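Search this guide Go
Support > Cluvholm > Laundry cupboard > Setting up and first wash

Section 4 - First wash and drying

Read section 3 first if the feet aren't level yet. Machine walks about otherwise.

1. Open the cold tap behind the Cluvholm. Quarter turn, then check the hose nut with a dry finger. Then open fully.
2. Run one empty wash at 60. No clothes, no powder. Clears the factory water out.
3. Wipe the door seal. Leave door open an hour.
4. Empty pockets, close zips, turn printed tops inside out.
5. Drum no more than three quarters full. Towels on there own if you can.

CAUTION - do not use the 60 wash on anything with printed lettering. Use Cool, programme 3.

Note: darks and blues bleed the first few times. Wash seperately, at least twice. 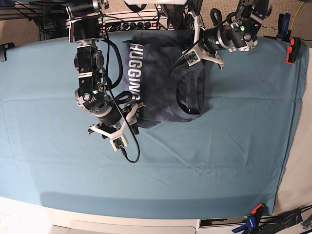
Blue fabrics.
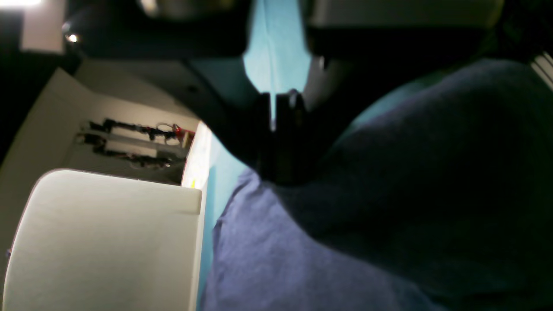
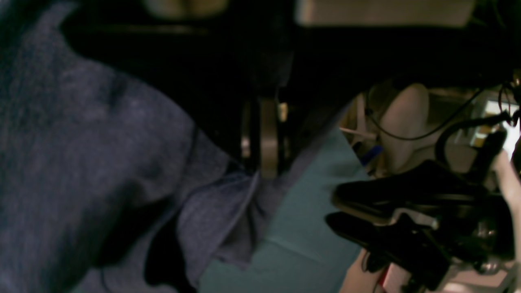 6. Powder goes in the left drawer, softener in the right. Never softener on towels - they stop soaking up water.
7. Pick the spin. 878 is the standard setting, fine for cotton. Knits, drop to the lowest. The odd number is correct, older Ibarra panels show it as "Med".
8. Press Start, hold until the light stays on. If it blinks the door isn't shut.
9. Wait for the click before pulling the door. Can take a minute or two.

Drying

10. Shake each thing out once. Hang shirts by the hem, knits flat on the Rirkum rack.
11. Rack needs a hand's width clear of the wall all round. Window open a crack, or the cupboard fan on.

CAUTION - do not hang wet things over the fan outlet. Do not run the fan with the filter out.

Filter: rinse under the tap every Friday if you wash most days, otherwise once a month. Let it dry before it goes back.

Fault codes
E60 - water not coming in. Tap, then kinked hose.
E73 - not draining. Clean the trap, see section 6.
Anything else - switch off at the wall, wait, try again. Still there, write the code down and contact Vega Gallardo at the Flultness service desk. Have the serial number ready, it's on the sticker inside the door.

Section 5 - Descaling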